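Miah Cell: Frequently Asked Questions

Print this page | E-mail this page
Last updated October 8, 2019

Most of these questions come from people taking over a cell from someone else. They cover the two-arm Miah set up for laundry hanging at our Skaltholm workshop. Send anything missing to Suha Saab.

How often do the rail bolts need checking?

Check them after the first 80 hours of running and once a month from then on. Go from left to right and mark each bolt head with paint pen when it's done. If a mark has moved by the next check, take the bolt out, clean the thread and refit it with fresh threadlocker.

Why do the gripper cables have so much slack?

The cable has to follow the wrist through its full travel. With too little slack it pulls at the gripper connector when the arm reaches up to the rod, and the connector is the part that fails. Leave a wide loop at the gripper and bring the rest down the outside of the arm.

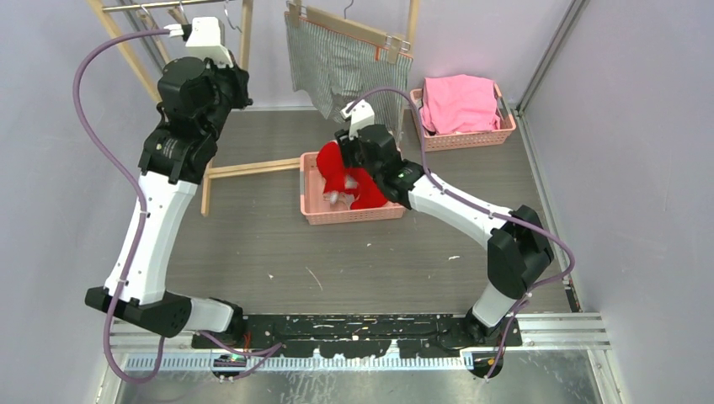

After changing a cable, move the arm by hand through its highest and lowest positions with the power off. The loop should never go tight, and it shouldn't catch on the other arm.

The right arm stops with fault 51. What now?

On our cells that is an overload at the wrist. It usually comes up when the gripper pushes too far into a basket. Switch off, lift the arm clear, take out the basket and restart. If the fault comes back with no load, call Nuwan Abeysekara before running it again.

Do I need to recalibrate if I move a basket?

No, as long as it stays inside the taught area. You do need to recalibrate if the rod or the rail has been moved, even slightly. Set aside two hours.

Which gripper fingers should I order?

Kaltard part 345, sold in pairs. Replace both fingers on a gripper together. The Stamness fingers we tried in February fit the mount but wore down too quickly on denim.

Can I clean the arms with solvent?

Use a damp cloth and mild soap. Keep liquid away from the joints and vacuum lint out of the cable duct every week.

Comments (2) | Share (0)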